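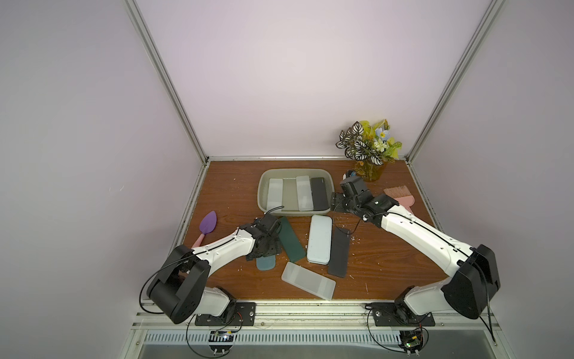 Section 2. Setting Up the Desk Tray

The Cladon desk tray is sold with the promise that it will keep your desk tidy. It won't. A tray holds whatever is put in it, and left alone it will hold receipts, a dead pen and one glove by July. The steps in this section are meant to get the tray into a shape that survives ordinary use. They assume a wooden desk pushed against a wall or into a corner.

Before you start

You will need the tray, a dry cloth, and the things you plan to keep in it. The Bulmont catalog also offers a liner, a set of stick-on dividers and a label pack. We have tried all of them. The liner bunches up at the corners, the dividers let go of the tray floor, and the labels tell you that the pencil box is a pencil box. Skip them.

2.1 Clear and wipe the desk

1. Take everything off the part of the desk where the tray will go. Sliding things to one side does not count.

2. Wipe the desk along the grain. Wipe the bottom of the tray as well.

3. If there is a trim strip where the desk meets the wall, run the cloth along it. Dust and small specks collect on the strip and end up in the tray.

CAUTION: Do not use furniture polish under the tray. The Burnwood polish leaflet calls the finish "grippy." On our desk the tray slid every time somebody reached for a case.

2.2 Place the tray

1. Set the tray toward the back of the desk, in the middle. A corner looks like the sensible choice until you need to get your fingers around the far end of something.

2. Turn the tray so you can lay long items front to back. This is the single most useful instruction in the section, and the packaging leaves it out.

3. Leave a hand's width between the rim and the wall.

NOTE: If you have flowers or a plant on the desk, keep it to one side of the tray and water it somewhere else. Saucers overflow, whatever the saucer people say.

2.3 Sort what goes in

1. Put everything you cleared away into two piles: things used this week, and the rest.

2. Put the rest in a drawer. You will be tempted to make a third pile called "might need." Every desk we have set up had one, and it went back in the tray within days.

3. From the first pile, pick out anything long and closed, such as a lidded box or a slim case. Loose items go into a box first or stay out of the tray.

4. Close every lid and press along the full length. Frosted plastic boxes can look shut when one end is still up.

2.4 Load the tray

1. Lay the items lengthwise, side by side, in a single layer.

2. Put boxes that look alike next to each other. Translucent ones should stay on top where you can make out what is in them, which is the only real argument for buying translucent.

3. Leave a gap somewhere. The Cladon leaflet shows a tray packed from wall to wall, and we doubt anyone at Cladon has tried to lift a box out of it.

4. Place the darkest case at one end of the row. A black case between two pale boxes is easy to take for a shadow at night. 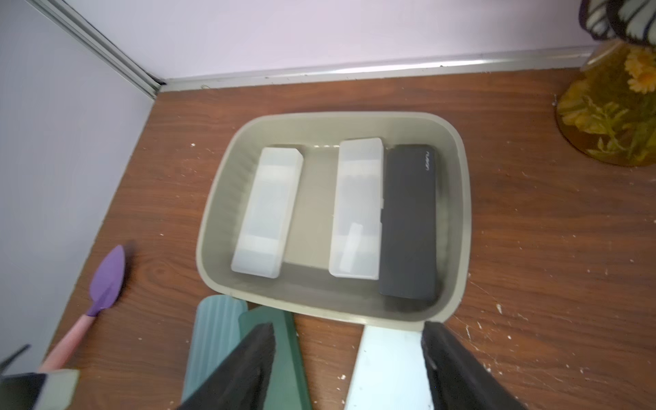
Fig. 2. Two translucent boxes and a black case laid lengthwise, with a gap left between the boxes.

5. Check that nothing sticks up over the rim far enough to catch a sleeve.

CAUTION: Do not stack a second layer. The low walls will not hold it, and the bottom layer becomes storage you never open.

2.5 Flat items left over

Flat things are the weak point of any tray. They slip under the boxes and stay there. Stand them in a holder or lay them on the desk in front of the tray, and put them away when you finish for the day. The Kļaviņa upright file does this job well enough, though it costs more than a piece of bent plastic should.

2.6 Upkeep

The box claims the tray is good for 1000 loadings. We can't imagine who would check. What does help:

- Empty the tray once a month and wipe the floor of it.
- Return boxes to the same places.
- When something new goes in, take something out.

If the tray is full again after a month, a second tray is not the answer, even with 40 percent off. Go back to 2.3 and be harder on the first pile.

Section revised 10/3/20. Replaces the earlier sheet, which recommended the dividers.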